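Ticket 53: Pick fails at grasp after teleop demos, block-to-box task
Status: Open (waiting on reporter)
Product: Kilten teleop, Shek playback
Opened by: Gallow bench team
Assigned to: Uchenna Okafor

Original report

We recorded 200 demonstrations of one task by remote control. Operator drives the arm to a blue block, closes, lifts, carries it over to the dark red box and lets go. Trained overnight with the default settings. On playback the arm heads for the block every time and looks confident about it, then closes short. Sometimes it nudges the block, sometimes it closes on air. After that it carries nothing to the box and opens over it as if all were well. Success was 31 out of 200 playback runs.

The setup guide says this task "should train reliably" from that many demos. We would like to know what reliably means. Please don't tell us to collect more data. We did that once already and the number barely moved.

Support, first reply

Thanks for the numbers. I'm not going to ask for more data yet. I'd like three things:

1. The calibration file from the day of recording, and the one in use now.
2. The gripper command log for any five failed runs.
3. A still from the overhead view shortly before the fingers close.

Also, did the same person drive all the demos?

Reporter

Calibration files and logs attached. Two people drove. I doubt that's it, they were trained the same way and the demos look alike to me. Still is below.

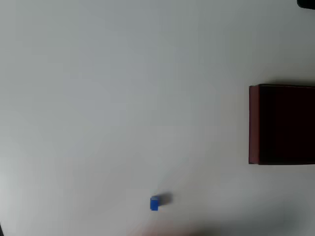
Overhead view, block at lower center, box at right edge.

The release notes for the last Budasex camera driver mention "improved exposure handling". We installed it between recording and playback. I don't believe exposure is the whole story, but I'm putting it on the record before somebody asks.

Support

Looked at the still and the logs. Some observations, none of them a fix.

The block sits very low in the view. The only thing I can make out near it that could be the gripper is a pinkish blur along the bottom border. If your demos look like this too, the policy is being asked to learn the last part of the approach with the fingers mostly out of sight. It can still learn something from the joint readings, but I wouldn't bet on it.

The block's shadow is also bigger than the block, and it runs up and to the right. I have seen policies aim at a shadow. I have also seen people blame shadows for a bad wrist offset, so I'm not claiming it here.

The box is only partly in view. Your release point depends on where it is. That wouldn't cause a bad grasp, but it will bite you once the grasp works.

The two calibration files differ. Was the mount touched?

Reporter

Mount was not touched as far as anyone will admit. The files differ in the last few digits and your own manual calls that normal.

On the view: fine, but the operators used that same camera and had no trouble picking the block up. If a person can do it from that picture, why can't the model?

Support

Did they have only that picture? Most people at the Kilten station sit near enough to see the table directly. If yours did, their hands were using information that never went into the recording.

Please try this before retraining anything:

Move the camera or shift the work area so the block and both fingers stay in view through the close. Get the whole box in as well.
Put a screen between the operator and the table.
Record 33 demos that way, one operator, with the block started in different places.
Train on those alone. Do not mix them with the old set.

Roll back the camera driver separately, after that result is in. If you change both at once we learn nothing.

Reporter

Screen is up. First operator hated it and missed the block over and over on the same camera position, so I'll grant you that part. I'm less convinced that 33 demos will beat 200, and I'd like it noted that the guide says nothing about where the operator should sit.

Camera will be moved on 4th May. We'll record after that.

Support

Noted, and I've filed the operator position as a documentation bug. It won't make the next guide, so look for it in September.

When you send the new results, include the failures sorted by where the block started. A bare success rate won't tell me whether it still closes short or has found some other way to miss. Leaving this open.

Uchenna Okafor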